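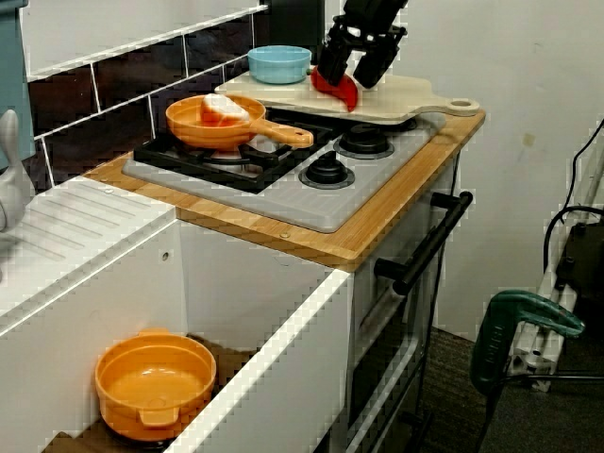 Hevareo 's planner gets a retry button, sort of

Friday, September 25, 2026

Ollham pushed an update to Hevareo, its manipulation planner, this morning. Main change: replanning in the middle of a grasp. Old version threw out the whole trajectory when the pose estimate moved. New one keeps the good part and re-solves the rest. Replan budget is 300 ms, down from 400. Logging cleaned up too, and the gripper config is finally one file.

Vandden and Dunleavy had the beta over the summer. Dunleavy wants a better simulator bridge, no date on that. Test suite now at 1,875 planning problems, all downloadble.

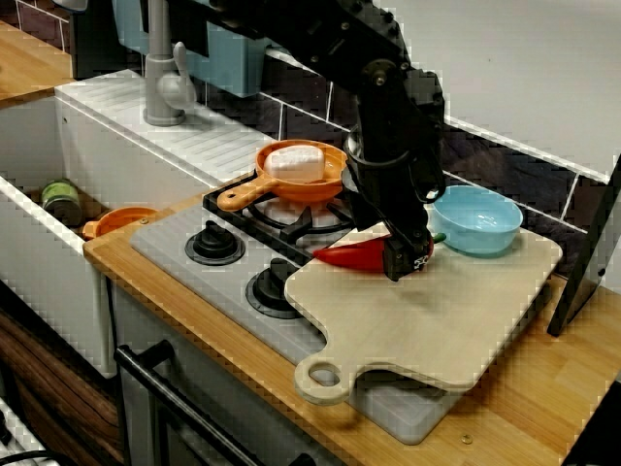 Do old task files still work with the new planner?

They load as is until December, with a warning. After that they need the converter, wich ships in the tools folder.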